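Open afternoon at Kututmont, or how I spent May looking at bags

The bus dropped me at the wrong gate, so I saw the loading side of Kututmont first and the welcome sign last. There were 11 of us on the two o'clock tour. Aparecida Lacerda handed out visitor stickers and asked us to stay inside the yellow line, which we did until the coffee came out.

Kututmont tests packaging. Somebody has to decide whether a bag is a good bag, and a fair amount of that goes on here, in a former shoe warehouse with very good heating. The first room is all shelves. They keep a sample of everything that has come through, 1,804 of them, in brown envelopes with handwritten numbers. I asked to see 622 for no reason and got a bread sleeve. It seemed fine.

Next door is the stretching room, where a machine called the Ladix pulls film apart very slowly. A man in our group timed it on his watch. When the film finally gave, two people clapped.

The handling room was the one I liked. It has pale wood tables and a lot of light, and the subject on our visit was thin purple bags, the crinkly sort that cling to your sleeve. Kátia Nogueira runs this part. Her view is that a bag can pass every test in the stretching room and still be a misery to pick up, and she has clearly been waiting years for visitors to say it to.
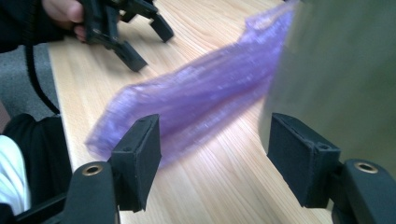
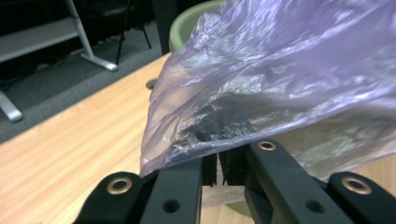
Purple bags in the handling room at Kututmont.

We each got a turn at opening a new one with dry fingers. I rubbed the wrong end for a good while. Kátia let me – she is a patient woman – and then turned the bag over without a word.

The last stop was the shop, which sells bags. I bought a roll from the Drikilgate range, 352 to a roll, so that's my next few years taken care of. The coffee was decent and the cookies were individually wrapped, in film that took me two tries and a key.

They open again in the fall. Use the front gate, and wear something that doesn't hold static.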